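An Afternoon at the Restirstead Robotics Open Lab

by Rosalind Marchetti

I signed up for the February visit at Restirstead mostly for the big robots, the ones on wheels with two arms, and I came home talking about laundry. My sister thinks I've lost it.

The lab opens its main hall to visitors twice a year. You sign in at the front, get a sticker, and then you're free to wander between the stations with a map that somebody had clearly drawn that morning (station 3 was on it twice). I was in a group of 12, a nice mix of high school teachers, a couple of retired machinists and one very patient teenager who had come with her dad.

Our first long stop was the home corner. Picture a full-size bed with a gray padded headboard, right in a big lab hall with cable trays overhead! The people here collect examples of household chores using hand-held grippers. You hold the thing, you do the chore with its two fingers, and the recording becomes practice material for a robot later on. The clothes item of the day was a blue top.

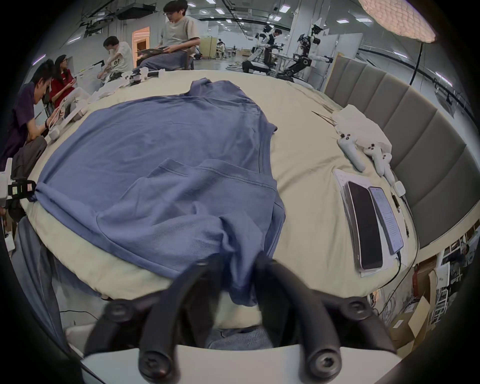
I had assumed folding would be one of the easy ones. Our guide, Biswas, laughed when I said so. A cup keeps its shape when you pick it up, he told us, but a shirt has a new shape every time you touch it, so they want lots and lots of tries, neat ones and clumsy ones. He also said they don't throw out the runs where somebody has to regrasp, which I found oddly comforting.

Then we got to try a gripper ourselves – 2 minutes each, on a practice towel at the next table. Oh, it's hard! You lose your wrist, sort of. I kept wanting to smooth the cloth with my palm and I had no palm. One of the machinists was brilliant at it and got a round of applause.

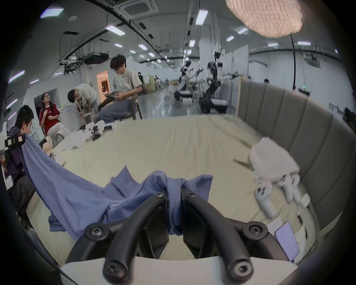
Somebody asked how long a person can keep this up, and the answer was that they swap often and take real breaks. Setting up takes patience too. There's plenty of sitting with a laptop and checking things before anyone picks up a sleeve, and I liked that they let us see that part and didn't hurry us along to the flashy stuff.
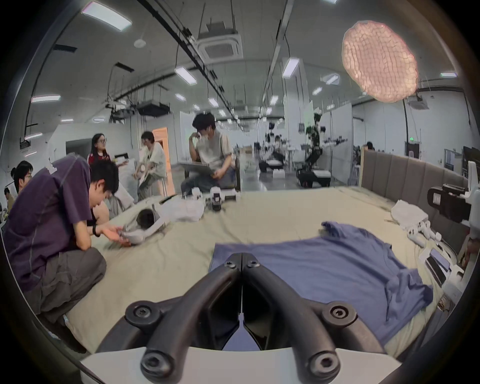
The blue shirt spread out on the bed, with small white robots on the sheet beyond the gripper.

After that we went down the hall to the wheeled robots, and yes, they're as impressive as I'd hoped. Vosberg, who runs that side, talked us through what each joint does and answered 13 questions from the teenager without once looking at the clock. The project joining the two halves of the hall is called Trovau, and the plan is for the folding examples to end up on machines like these. How soon? Vosberg wouldn't say, and I respected that.
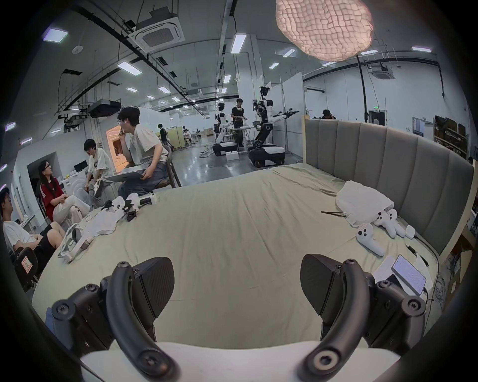
The home corner, with the wheeled robots in the open hall behind it.

A few practical notes if you're going to the next one. Wear flat shoes, the floor is shiny and you'll be standing for most of it. Take the later slot if you can, the early group had to share the grippers. The coffee is free but it's back by the entrance, and you can't carry it into the hall. I've already put my name down for the fall visit, and I've been practicing on dish towels with a pair of salad tongs.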